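3.2 How readers find the second book

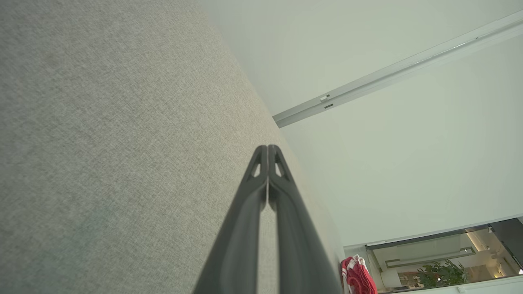
I came to this question as a fan first. I read Vestden in one sitting back in 1988 (the old paperback, with the map printed upside down!) and then waited years to learn there was a sequel at all. So when Kiran Semwal and I started pulling apart the sales records for small-press fantasy series, I wanted to know how many people get stuck where I did.

We had 1527 reader surveys to work with, all from people who had finished the first book in one of our 8 series. Of those, 663 had gone on to buy book two. I'd hoped for more, I'll admit. The Ikora books did best by a long way, and I think the reason is pretty plain — each one ends with the opening chapter of the next, so you're already hooked before you put it down. Jiltard had no such teaser, and its readers mostly told us they thought the story was over.

Baran gave us the most trouble. Its second volume came out under a new title style and a different cover artist, and several readers bought it without knowing it belonged to the series (one wrote to us quite cross about it). We counted those sales anyway, and Section 4 goes into what happens to the totals if you leave them out.

Figure 3. Wrist camera view of the closed gripper beside an upholstered surface.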